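Kitcombe Play Kitchen and Counter Check
Room 27, Rultalberg building
Checked 03/01/2022 by Kyung-hwa Maeng

Use this sheet each time the counter is set out for the pretend food sessions. Mark each line OK, FIX or N/A and write a comment where it helps. Anything marked FIX goes in the repair book as well. If a toy is pulled from use, put it in the gray tub in the store closet and not back on the shelf.

1. COUNTER

1.1 Surface wiped and dried before toys go out. OK
1.2 No chips or sharp spots along the front edge. OK
Comment: Ran a cloth along the full length and it did not catch.
1.3 Seal between counter and wall in one piece. FIX
Comment: Seal is lifting at the left end for 60 mm. Crumbs are getting in behind it. Same comment as last time. Needs cutting out and doing again, pressing it back does not hold.
1.4 Corners padded. OK
Comment: Pads are the glue-on kind from Sevik. One was replaced in May and is still tight.
1.5 No cleaning products left on or under the counter. OK

2. CURTAINS

2.1 Hem clear of anything that heats up. OK
2.2 No cords or loops within reach. OK
Comment: These are pushed along by hand and have no cord.
2.3 Hooks all on the track. FIX
Comment: Two hooks off. Curtain still hangs but will drag if pulled fast. Short ladder needed.
2.4 Fabric clean, no splashes behind the counter. OK
Comment: Last washed in May. Wash cool and hang while damp or the pleats go flat.

3. PRETEND FOOD AND DISHES

3.1 Every piece whole, with no splits, loose parts or bite damage.
Corn: OK
Plate: OK
Bread rolls: FIX
Comment: One roll has a split along the seam and the filling can be pulled out. Moved to gray tub.
3.2 Nothing small enough to fit in the choke tube. FIX
Comment: Peas from the Noh vegetable set fit the tube easily. The whole bag is out of use for under threes. It can stay in the cabinet for the older group if the cabinet is locked.
3.3 Dishes have smooth rims. OK
Comment: Checked by finger all the way around. Knife scratches on two of the bowls but nothing raised.
3.4 Paint and color not coming off on a damp white cloth. OK
3.5 Hollow pieces squeezed to check for trapped water. OK
Comment: No water came out of any of them. Stand them blunt end down on the rack after washing, it drains better.

Plate and corn at the counter, with the curtain drawn behind:
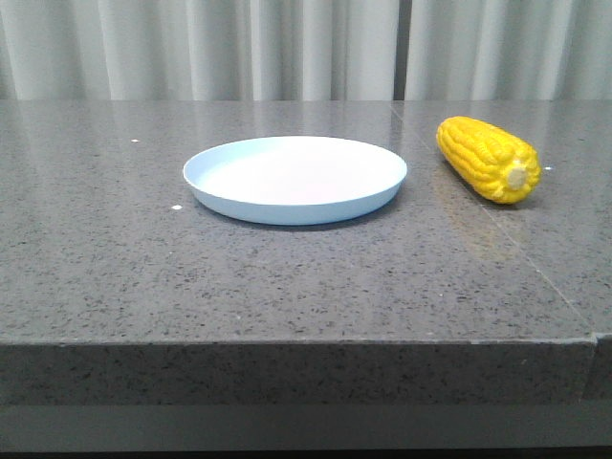
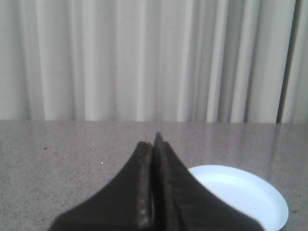
Kyung-hwa Maeng asked whether line 3.5 should be done before washing as well as after, as water left inside a hollow piece from the week before would just get rinsed around and put back on the shelf. The answer is yes, squeeze before and after. The line will be split in two on the next print of the sheet. Until then write "before" and "after" in the comment space.

4. WASHING AND STORAGE

4.1 Pretend food washed in warm soapy water, rinsed, and left to air dry. OK
4.2 Dishes washed separately from real ones. OK
Comment: The blue brush is for toys only. It had been put in the staff sink again. Moved back.
4.3 Storage bins have air holes and lids that lift off easily. OK
4.4 Bin labels readable. FIX
Comment: Fruit label has faded. Vegetable label is on the bread bin.
4.5 Set list matches what is in the bins. OK
Comment: List says 64 pieces before today's removals. Cross off the roll and the peas and write the new total in pencil until replacements come.

5. FLOOR AND ACCESS

5.1 Mat flat, no curled corners. OK
5.2 Step stool has all its rubber feet. FIX
Comment: One foot missing, stool rocks. Taken out of the room. Do not swap in the folding one from the hallway, it pinches fingers.
5.3 Way to the door clear. OK
5.4 Cabinet under the counter latched. OK
Comment: Latch is stiff but it closes.

6. TO BE DONE

Reseal left end of counter (1.3)
Put two curtain hooks back (2.3)
Order bread rolls, one pack (3.1)
Lock peas away or give them to the older group (3.2)
New labels for fruit, vegetable and bread (4.4)
Rubber foot for step stool (5.2)

Money left for this room is $176. The rolls and the rubber foot come out of that. Sealant is in the workshop already, second shelf, clear not white.

Room may be used with the stool removed and the under threes kept to the pieces passed in section 3. Copy of this sheet to the folder by the door.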